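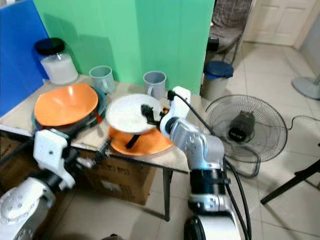
Orange, white and teal-green dishes on a beige tabletop.

Rustia Dish Hire: Frequently Asked Questions
Last updated Mon 21 June

How does dish hire work?
You tell us the date of your event and the number of guests. We send a price, you pay a deposit, and the dishes are ready for you the day before. You return them the day after. If your event falls on a Saturday, returns on Monday morning are fine at no extra charge.

How many guests can you cover?
Up to 230 for a sit-down meal with matching plates. The full stock is 3,848 pieces, but that includes serving dishes, sauce boats, egg cups and a lot of saucers that are rarely asked for. For a larger party, we can mix two ranges. Most people alternate them by table.

What are the ranges called?
Jia is the everyday range, with a dinner plate, side plate and deep bowl. Plukov is heavier and has a wider rim, and it suits stews and pasta. Both can go in a dishwasher. Plukov dinner plates do not fit some narrow racks, so measure yours if you plan to wash during the event.

Can I see the dishes before I book?
Yes, by appointment. You can also borrow one place setting for two nights. Ask for Tyra Wallin when you call.

Do I have to wash everything before I return it?
No. Scrape off the food, give each piece a quick rinse and put it back in the crate it came in. Please leave out dish soap. Dried soap takes longer to get off than gravy does.

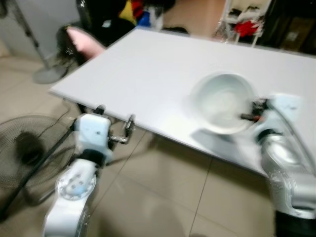
Evaristo Sartori wrote to ask whether rinsing is needed at all if the crates come back the same night, as his hall has only one cold tap. The answer is no. If you return dishes the same night, scraping is enough. Tell us when you book so that someone is here to unload.

What happens if something breaks?
We charge the replacement price listed on your order sheet. Put broken pieces in the marked bag at the top of the crate — don't throw them away, or they will be billed as missing until we have sorted it out. Small chips on the underside are not charged. Chips on the rim are.

Is there a damage waiver?
There is, for orders of 30 place settings or more. It covers breakage during the meal and during transport in our crates. It does not cover lost pieces.

Do you deliver?

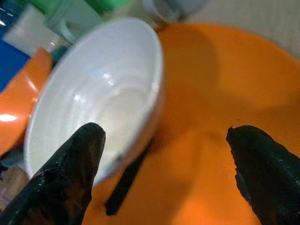 Delivery is done by Wedex, Thursday through Saturday. They bring the crates to the first door on the ground floor. Stairs can be arranged but have to be on the booking, and there is a fee for each floor. Someone has to be there to sign. If you would like to pick up yourself, a station wagon holds enough crates for a medium-sized dinner, and the crates need to stay flat.

Can I change the number of settings?
Up to five days before the event, in either direction. After that we can usually add but not take away.

Do you hire out glasses and cutlery?
Cutlery, yes, in one pattern only. We stopped doing glasses in June of last year. Alper Tekin at the front desk keeps a list of places that do.

Can the bowls go in the oven?
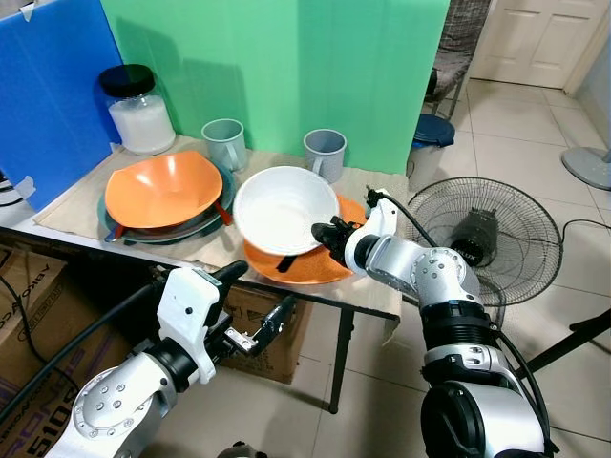

Serving dishes marked with an O on the base can go in at a low heat to keep food warm. Nothing else should go in the oven, and none of it should go under a broiler. Microwaves are fine for both ranges, except for pieces with a metallic line.

How do I cancel?
Email us with your order number. The deposit is returned in full if you cancel more than two weeks ahead, and half of it after that. Questions about refunds go to Helge Isaksson.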